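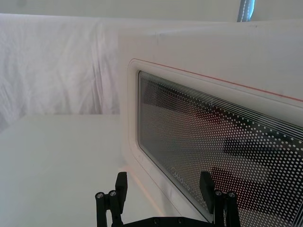 Page last changed: May, 9.40 pm

Apinya Khunthong
A little thread about microwaves, for anyone else who has recently moved into a place with a kitchen the size of a cupboard and is trying to love it. Put the kettle on, I do go on a bit.

When we took the flat in Skirwood I told everyone I'd manage without one. My mum, Amnuay, never had one in the house and she fed 3 children and most of the street. I lasted until the second week of leftover rice.

So now we have a white one with a thin red line along the top of the door, and I'm fonder of that red line than any grown woman should be. Everything else in my kitchen is plain as plain – the line makes it look as if somebody in an office once cared.

The glass is the dark sort with all the tiny white dots over it. I spent my first few evenings trying to peer through them at my soup, bending down like I was looking for a lost cat, and I can tell you that you see mostly dim shapes and get a stiff neck.

Cleaning, as Petronella asked. The smooth top shows every smudge, and I've a few on there now, so please don't think I'm writing this from a palace. A damp cloth with a drop of washing-up liquid, wrung out well, then a dry one after. Go gently round the raised bit of the door, crumbs do love a rounded edge.

For the inside, a bowl of water with half a lemon in it, 2 minutes, then leave the door shut while you go and do something else. I usually ring Mum. By the time she's finished telling me about the neighbours in Phuthong it all wipes off beautifully.

And do use a cover! I bought a Trimum one after the Great Bean Evening and it has saved me so much scrubbing. Any plate that fits would do the same, mind, I just liked the little handle.

Next job is sorting the shelf of mismatched tubs, none of which have lids that belong to them. If you have a system – any system – please tell me, I'm all ears and no lids.

2,000 likes · 3 shares this hour

Comments

Petronella Shezi: Did the lemon thing tonight, kitchen smells lovely. Mine needed two goes but then it was a disgrace to begin with.

Sarita Bhardwaj: Store the lids upright in an old toast rack, Apinya. Changed my life.

Daranee Chareonsuk: What was the Great Bean Evening??

Apinya Khunthong: Daranee, I'll tell you when I see you. There are still beans.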